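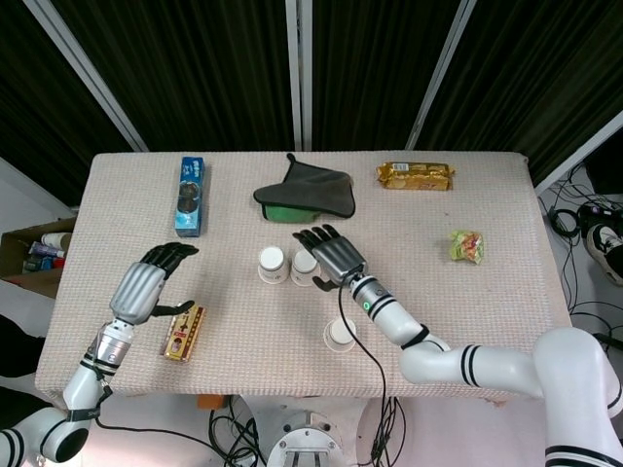
I have come around, later in life than I'd like to admit, to the idea that a table ought to wear a cloth. My aunt Lụa Trương kept one on hers all year, beige and a little rough to the touch, and when I was small I thought it was the dullest thing in the house. Now I own one very much like it and I get cross when it's in the wash.

People tell me a bare table is easier, and of course it is! You wipe it and walk away. But set a paper cup down on bare wood and it sounds like a waiting room, while the same cup on cloth seems to settle in and stay a while. Small things look cared for on a cloth - a little box, a folded mitt, whatever you carried in from the store and haven't put away yet (and in my house that can be a good long time).

My neighbor Trí Cù thinks I'm being sentimental, and says a cloth is one more thing to launder. He's right about the laundry. Still, he paid 149 dollars for a table he's now afraid to put a glass on, and I paid a good deal less for a piece of plain beige fabric that I've spilled tea on more times than I'd care to tell him. I shook it out again this morning and put it straight back.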